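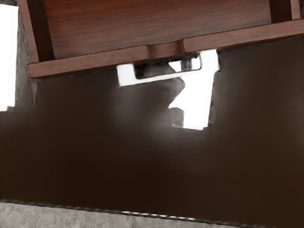
Can the receiving state open a consular bag sent to an honorary consulate?

Milagros Benítez
2,814 views

I do part-time clerical work for an honorary consul in Villalba. Our post receives a sealed package from the embassy every February with blank forms and stamps. This year we were told that customs wanted to look inside, and that if we refused, it would be sent back. I had understood from the Vienna Convention that the bag can't be opened or held. Which rule applies, and does it matter that the consul is honorary and not a career officer? Also, is there any rule on what the package has to look like?

3 replies

Estela Fuentealba

You are mixing two treaties. The 1961 Vienna Convention on Diplomatic Relations, Article 27, says the diplomatic bag shall not be opened or detained. The 1963 Vienna Convention on Consular Relations has its own rule in Article 35. Under paragraph 3, if the authorities have serious reason to believe the bag holds something other than correspondence, documents or articles intended exclusively for official use, they may ask that it be opened in their presence by an authorized representative of the sending state. If the sending state refuses, the bag is returned to its place of origin. What you were told matches that text.

Article 58 extends Article 35 to posts headed by an honorary consul, so the opening rule is the same for you. There is one limit in paragraph 4: bags may not be exchanged between two honorary posts in different states without the consent of both receiving states. A package from your embassy isn't covered by that limit.

Check whether a bilateral consular convention is in force between the two states. Many give the consular bag the same protection as the diplomatic bag, and in that case the bilateral text is the one to cite.

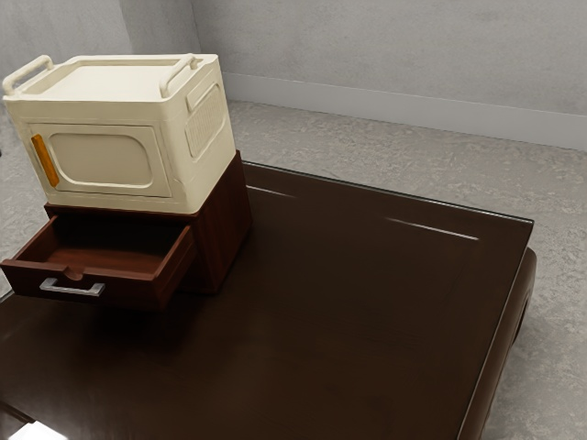 On your last point, neither treaty sets a size, weight, shape or material. Article 35(4) requires visible external marks of the bag's character and limits the contents to official items. A canvas sack qualifies, and so does a rigid box with two carrying handles like the cream one on top of the small cabinet, provided it is marked. Seals are normal practice and many foreign ministries require them in their own instructions. The courier, if there is one, needs an official document stating his or her status and the number of packages in the bag.

74 people found this helpful

okimness

Just let them open it, it's only forms. Ours got held up for most of a morning and then they waved it through.

Hutstead

I'd be careful with the reply above. The request has to go through the sending state, and a part-time clerk is probably not an "authorized representative" for this purpose. Call the embassy before anybody touches the seal, and ask customs to put the grounds for the request in writing. Article 35(3) says "serious reason," and a routine spot check doesn't meet that on its face.

Shares: 30

Related

Note verbale or signed letter: which one for a change of address?
Is an honorary consul's home protected?
Exequatur delayed, can the post open provisionally?
Who may act as an ad hoc consular courier?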